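Range hood duct: can I reduce from 6 inches to a smaller size for the last stretch?

Asked by Jolanta Baran
Friday, August 26, 2022

I'm replacing a recirculating range hood with a ducted one. The new hood is a Halum wall-mount canopy with a 6-inch round collar on top, rated at 300 CFM on high. The kitchen is on an outside wall, so the run is short: straight up inside the chimney cover, one 90-degree elbow, then out through the wall.

The problem is the existing hole. It was cored for a 4-inch dryer vent by a previous owner and the wall is brick. I would like to put a 6 to 4 reducer right behind the elbow and use the hole as it is. The hood manual says "do not reduce" without giving numbers. The range is electric. How much flow would I lose, and is there a way to keep the noise down if I do it anyway?

The manual also gives a mounting height above the cooktop as a range and I don't know which end of it to use.

Jarosław Nowicki

Don't reduce it. The numbers are easy to work out.

A 6-inch round duct has a cross section of 0.196 square feet. A 4-inch duct has 0.087. At 300 CFM the air moves at 1,528 feet per minute in the first and 3,438 in the second. Friction loss and fitting loss both go up with roughly the square of velocity, so every foot of the smaller pipe costs several times what it would at full size, and the wall cap is worse than the pipe. The blower can't hold 300 CFM against that pressure. It slides down its fan curve and settles wherever the two lines cross. Without the curve for your model I can't give you the exact figure, but hoods of this class commonly lose a third of their flow or more.

The noise comes mostly from the reducer and the cap. A silencer won't fit in a run that short. Running the hood on low helps, but then you have paid for capacity you can't use.

On height, follow the manual for your model over anything you read online. Within the allowed range, lower catches more. The plume from a pot spreads as it rises, and a canopy the same width as the cooktop starts missing the edges when it is set high. Front burners suffer first.
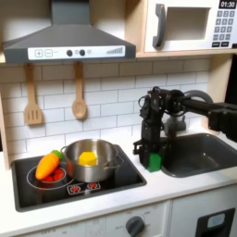
Canopy hood with the chimney section above and the controls along the front edge.

The rectangular section above the canopy is a cover on most units of this shape. The round duct runs inside it, so check that the elbow clears the bracket before you mark the wall. Leave at least 2 feet of straight pipe between the collar and the elbow if the ceiling height allows it. An elbow directly on the collar loads the blower unevenly and you will hear it.

Have the hole enlarged. A core drill with a diamond bit goes through a brick wall quickly, and rental places carry them. The old hole gives the pilot bit nothing to bite on, so plug it with a wood disc or clamp a plywood guide to the wall. Slope the pipe slightly toward the outside, use rigid metal, and seal the joints with foil tape.

Irena Pietrzak

Same situation in my house, but I went with the reducer. It works OK for boiling pasta. Frying fish, no. I ended up opening a window every time — and the damper flap rattles on high. Would not do it again.

Kazimiera Domański

Agree with the first answer, two additions.

Check the damper. Many hoods ship with one in the collar, and many wall caps have their own. Two in series add resistance and can chatter against each other. Keep the one the manual calls for.

Screws: keep them short. Long ones sticking into the pipe collect grease and lint. Three per joint is plenty, with tape over the heads.

Also ask your building department whether a permit is needed. Mine wanted one for the wall opening but didn't care about the hood.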